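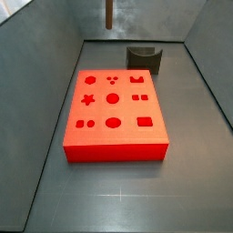 When may I reach into the cell? Only once the arm is parked, the key is out of the panel and the key is in your pocket.

4.3 Resetting between runs

Applies to Zotard cells running the Fadora shape-sorting trial. Last revised February 12, 2026, after an exchange of views on what "parked" means.

1. Press Hold. Wait for the amber light to stop flashing. A flashing light means the arm is still thinking.
2. Turn the key to Off and take it with you. A key left in the panel is an invitation.
3. Reach in over the wall, never under the rod.
4. Set the red board flat on the floor, clear of all three walls. Close will not do.
5. Put one loose block on the floor beside the board. The arch may go behind it, curve upwards. Do not start it in its own hole, however helpful that feels.
6. Take your arm out. All of it.
7. Key in, press Home, then Run.

Note: The trial ends at 536 runs. Stopping early because the results look nice is called something else, and Kamonchanok Jaidee will tell you what.

Caution: Do not raise the speed limit above 2000 on the panel. The dial goes to 3651 for reasons known only to the maker.

Note: Log failed runs as well as good ones. "Nearly" is a fail. If a block jams, write down which hole, then follow 4.4. Fault 3217 means the walls have been nudged; ring Arnar Grímsdóttir before nudging them back.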